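Courses > International Law and the News > Handouts > Week 3

Consular access and foreign witnesses: notes from lecture

Okay, these are my notes from the session on 17/01/2019, tidied up a bit for those of you who missed it (and for those of you who were there and asked me to slow down!). You'll still need to read the Kiani packet before we meet again, and I mean the whole thing, footnotes included.

Where we left off

We'd been talking about what happens when a person is arrested in a country that isn't theirs. The main rule sits in Article 36 of the Vienna Convention on Consular Relations, from 1963. If you're detained abroad, the local authorities have to tell you, without delay, that you can ask for your consulate to be told. If you ask, they have to pass the message on. Consular officers can then visit you, write to you and help set up a lawyer.

A few of you mixed this up with diplomatic immunity, so let me say it again – a tourist has no immunity at all. Consular access gets you a visitor and some help. It doesn't get you out of court, and the consul isn't your defense attorney.

The Kiani problem

I wrote this one for class, and we'll keep coming back to it all term. Nima Bagheri is arrested at the port of Zustau. He tells the officers he was paid to carry a package for a TV show and had no idea what was in it. The person who saw him get the package, Elaheh Ahmadpour, is a foreign national too, and she flies home two days after the arrest. The police took a short statement from her and let her go. The defense only hears about her from a news story in the Skiker.

So what can the defense do? We came up with quite a list in class. They can ask the prosecutor for the statement. They can ask the court to request help from her home country under a mutual legal assistance treaty, if there is one. They can ask her to testify by video, which some courts allow and some really don't like. They can also argue that the trial isn't fair without her, but that's a hard argument to win if nobody in government did anything to hurry her onto the plane.

Somebody in the back row asked whether a court can just order her to come back. Usually no! A subpoena mostly stops at the border. There are exceptions (the United States can subpoena its own citizens who are overseas, for one), but please don't build your paper on them.

Intent, quickly

"I thought it was a prank" or "I thought it was for TV" is a claim about what was in the person's head. In most systems the prosecution has to prove the mental part of a serious crime, and judges get there through conduct: what he said, what he was paid, whether he ran, who he called afterward. Go through the packet and mark anything that points one way or the other. I'd start with the phone log from the Rundeck Hotel, item 3292, and read it slowly. I missed one of the calls myself the first time through.

Words I'd like you to use carefully in writing: accused, charged, convicted. I still see "the killer" in papers about people who haven't been tried, and I will circle it every time.

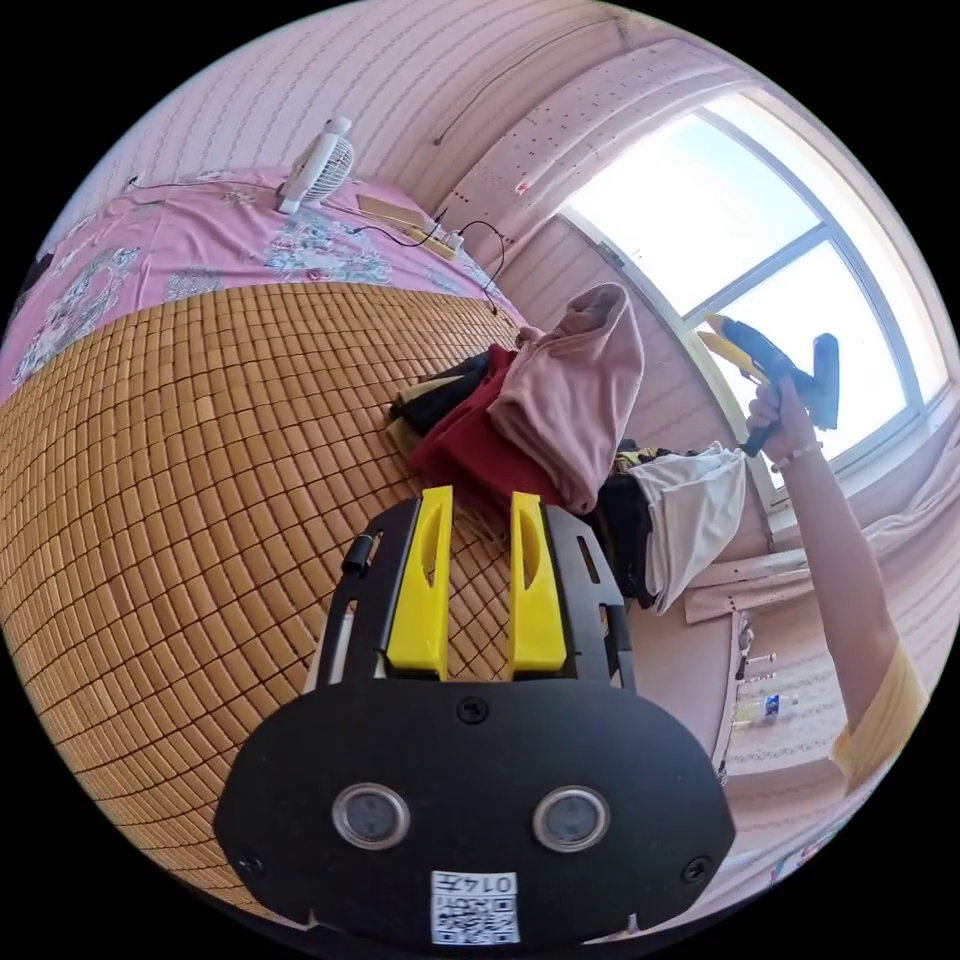

For next time

Write me two pages on this: did Zustau's police owe the defense anything before they let Ahmadpour leave? Pick a side and stick with it. Use the packet and Article 36, and if you bring in an outside case, give me the full citation so I can look it up.

We'll spend the first half of class on your answers and then move on to extradition, with the dual criminality rule first. If your group hasn't picked a country yet, email me before then – three groups already want Malaysia, so maybe look elsewhere. Office hours are the same as they've been all January.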